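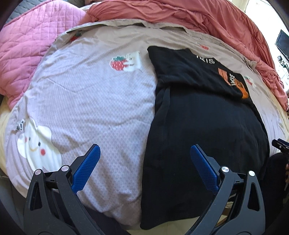
I've been promised a robot that folds laundry for most of my adult life, and every fall some company swears it's coming by October. This time it's Flivik, with a machine called the Bruma that rolls up to your bed and handles the clothes for you. I watched the demo video twice (okay, four times). It folds a gray T-shirt beautifully! Then it folds another gray T-shirt. You can see where I'm going with this.

My sister-in-law in Fodville got onto a trial of one last spring, and it managed towels just fine. Towels are rectangles, so good for it. A fitted sheet sent it into a long think, and then it politely put the sheet back where it found it.

Clothes are a mess of a problem when you stop and look at them. A plate stays a plate however you pick it up, but a shirt is a new shape every time you touch it. Take a black sweatshirt spread out on a strawberry-print sheet, with a coral blanket heaped up behind it and orange patches on the sleeve. I know right away which part is sleeve and which part is bed. A machine has to work that out, and then find the other sleeve, and all that black fabric gives it very little to go on.

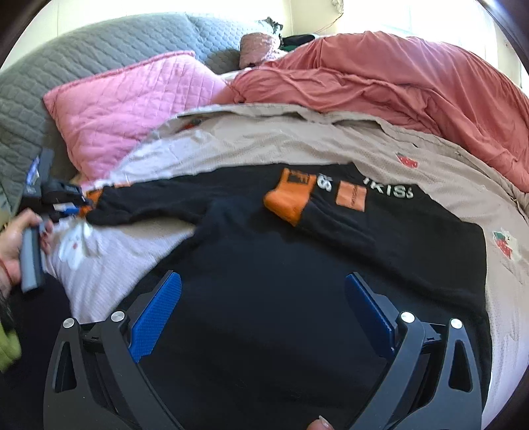

Price is my other gripe. The Bruma lists at over 1273 dollars, and for that I want socks matched. I do think we'll get there, and the gripping part already looks pretty good to me, with those grippy blue pads on the fingers. Knowing where to grab is what's still missing. Ask me again when one can handle a kid's bed on a school morning. Until then I'm folding my own hoodies, badly, in front of the TV.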